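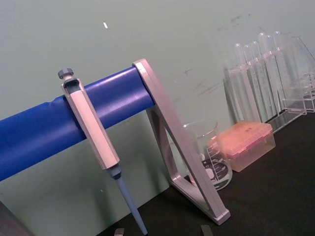
4. Setting up the bench and teaching the wet-work positions

Before you teach the Drindemura cell a single position, it pays to spend a few quiet minutes getting the bench the way you mean to keep it. Every point you save is measured from where things stand today, so a rack that gets nudged tomorrow will be a rack the arm misses. Start at the pipette stand. The pipette should hang over the blue bar with its plunger button up top and its shaft pointing down past the silver leg, and the beaker goes just beyond that leg, with the tip box next to it. Leave the tip box lid closed while you are teaching, as it is much easier to replace a bumped lid than a whole box of tips.

4.1 Laying out the back row

1. Smooth the black cloth with the flat of your hand, working from the back toward you. Small wrinkles do no harm, but a fold under a rack will make it rock.
2. Set out the back row from left to right: stand, beaker, tip box, tall tube rack, short rack.
3. Check that the coiled gripper cable has enough slack to follow the arm through a full reach. Let it rest on the cloth if it wants to.
4. On the Trajkovski pendant, open Bench Layout and press Save. The new layout is stored as slot 1 unless you tell it otherwise.

CAUTION: Keep your hands off the bench whenever either arm is enabled, even if it looks parked.
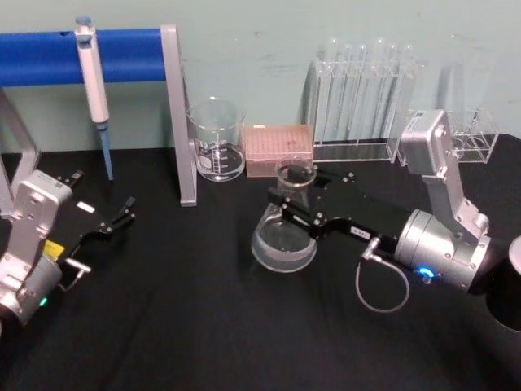

4.2 Teaching the flask grip

Use plain water for this part, and only a little of it. You will be doing this more than once — everybody does — and water is kind to mistakes.

1. Set the pendant speed to its lowest step.
2. Jog the right arm until the open fingers sit on either side of the flask neck, below the rim.
3. Close the fingers a little at a time. Stop when the flask no longer turns under a gentle push from the pendant's wrist key.
4. Save the point as FLASK_GRIP. The grip force should read 64 on the pendant; if it reads higher, open up and try again.
5. Lift, tilt slowly, bring the flask level, and set it back down.

NOTE: If the flask slips as it tilts, wipe the finger pads with a dry cloth before you touch any settings. In Stojan Vlachou's service notes from the Urach workshop, dirty pads come up far more often than bad numbers.
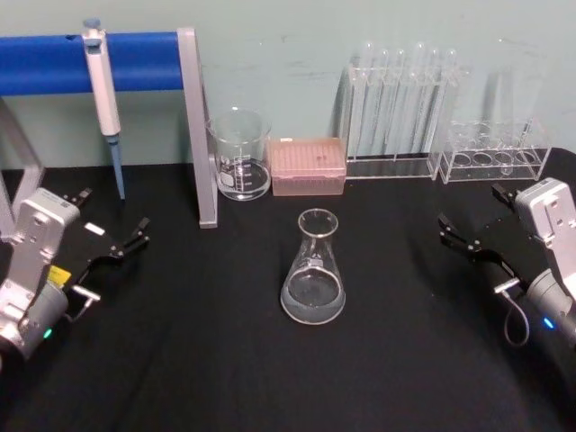 4.3 Saving the home position

1. Set the flask on the open cloth in front of the back row, where both arms can get to it.
2. Bring each arm in from its own side and stop well short of the glass, with the fingers open.
3. Save both poses together as HOME_PAIR. Saving them one at a time also works, but the pendant will ask you to confirm the pair at every start.
4. Run the Plerer clearance check. If it shows error 267, one arm is too close to the other; back either one off and run it again.

Repeat the clearance check every 1,000 cycles, and any time the cloth has been changed.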